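Setting up a tabletop pick task in Jindeck

Jindeck is the simulation package from Edel that comes with the Clidgate arm kit. You can also buy it by itself and run it without any hardware. This page covers the first task most people build, which is picking one object off a board and setting it down again.

You need Jindeck installed, the starter object pack, and 4 GB of free disk space. The license key is in your order email.

Step 1. Open a new project and choose Tabletop from the template list. Leave the physics rate at the default.

Step 2. Go to Scene, then Surface, and pick Pegboard White. The holes are part of the collision mesh, so small parts can catch on them. If you plan to use screws or pins, switch to Flat White.

Step 3. Drag two objects from the pack onto the board. Use one low object and one tall one. Press Settle and wait for the motion to stop.

Step 4. Open the wrist view and check your spacing before you go any further.
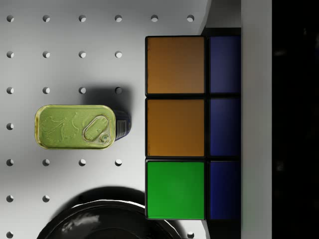 Spacing is the setting that causes most failed grasps in a new project. Jindeck plans the approach from the target's bounding box and ignores its neighbors unless you turn on Clearance in the Planner tab. With a layout like the sardine tin and the colored cube, where the cube stands just to the right of the tin, a finger coming down on that end can hit the cube first. Either turn Clearance on and set it to 60 mm, or move the cube over and press Settle again.

Step 5. Select the target and click Add Grasp. For a flat tin, choose Top, Short Axis. The default is Long Axis, and the Clidgate gripper does not open that wide.

Step 6. Set Episodes to 60 and press Run. Failed attempts show up in red in the log. Click one to replay it.

If the arm stops above the board with error 1666, the planner has run out of time. Raise the limit under Planner, Advanced, and run it again.

Project files from the older Aydoğan plugin will open, but the grasps have to be added again by hand.

Last updated September 20, 2020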